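13 October 2019

Third week of keeping the books for the Tistbridge laundrette as well as the workshop. Weighed everything that came in between opening and the midday collection. Total 307 kg, of which bedding made up well over half. Duvets and throws have overtaken shirts since the price list was changed, and the margins are different enough that I have started a separate column for them.

The Kemppainen washer is still running long on the rinse. Logged nine cycles. The extra time is in the fill and the drum is turning as it should, so I suspect the inlet filter before the valve. Isolated the supply, took the filter out, found scale, soaked it in descaler and refitted it. The next fill was quicker but not back to the figure in the manual. Will order a valve if it drifts again. Part number is on the inside of the cupboard door.

Paraskevi Christodoulou rang from Skolance about the linen contract. They want a fixed price per item through to the end of December, with collection twice a week. I said I could hold the price on sheets and pillowcases but not on anything with a pile. Plush takes up a lot of water, needs a lower drying temperature and ties up a dryer for nearly two loads of flat linen. She asked for it in writing. Draft is half done.
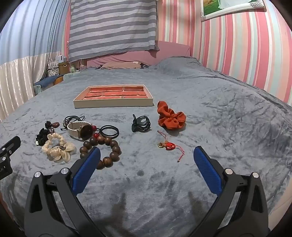 Plush blanket on the bed, with hair accessories, bracelets and a wristwatch.

Worked out the drying cost for pile fabrics again, this time from the gas meter and not from the supplier's leaflet. On low heat a double blanket needs two runs with a turn in between. On medium it is done in one, but the pile flattens and has to be brushed, and the labour costs more than the gas saved. Low heat stays. I have put a note on the dryer to that effect and taken down the old one, which gave the setting for towels.

Detergent: the Wumum powder is down to the last sack and a half. The liquid doses more evenly through the pump but leaves a film in the drawer if the pump is set above the second mark. Left it on the first mark all afternoon and had no complaints about smell or residue. Reordered powder anyway for the older machine, as it has no pump connection.

Takings for the week came to 3320 before the float was taken out. Service washes were 1404 of that, which is the highest they have been. Coin machines were flat. One of the change trays sticks and I think people give up and go home, so that needs seeing to before anything is spent on signs.

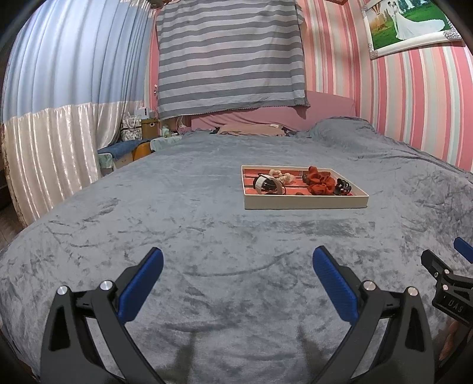 The grey blanket, showing the creases and swirls in its surface.

Still to settle is the policy on loss of texture. The present ticket covers shrinkage and colour but says nothing about pile. Wrote a line saying that marks in the nap caused by folding are not treated as damage, and that brushing is charged as an extra. It is too long for the ticket at the current type size. Either the opening hours come off the back or the ticket gets bigger, and the printer charges for a new plate in both cases.

Tomorrow: finish the Skolance letter, empty the lint traps on the back row, check the inlet pressure with the second washer filling at the same time. Ask about the valve price.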